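8/2/25

The Clirkeo evaluation entered its second phase today. The institute's question remains the one put to us by the Kerslake office: whether a machine can be given an ordinary chore, in a home or on a shop floor, and be left alone with it. I record my own views in this diary separately from the official log.

The morning was given to household work. The Alar unit folded towels to an acceptable standard and was then assigned a mixed basket of laundry, which it did not complete in the 30 minutes allowed. Jae-hoon Tak proposed extending the limit. I declined, as the limit had been agreed with Kerslake in writing, and a resident waiting for clean shirts would have set a shorter one.

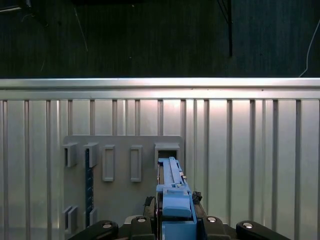 The afternoon concerned shop-floor tasks, which Cirkitz, our industrial partner, considers nearer to practical use. I remain cautious. Members of the review panel have asked why so much time is devoted to putting one piece into another, a duty any new employee learns in a morning. The answer lies in the margins. A blue printed part held upright between black fingers must bring its narrow upper end to a dark rectangular opening in a grey holder, and a small error in angle is enough to spoil the attempt. An employee feels such an error and corrects it without thought. Our scoring sheet has no column for that ability, and I have asked that one be added before September.

Mr. Tak believes that fixed-station work of this kind will be dependable within 7 years. He would not offer a figure for kitchens. I noted his estimate without endorsing it.

Correspondence: replied to Kerslake concerning the revised budget. The second set of towels is still to be ordered. The dishwasher trial is moved to the next session, pending delivery of the racks.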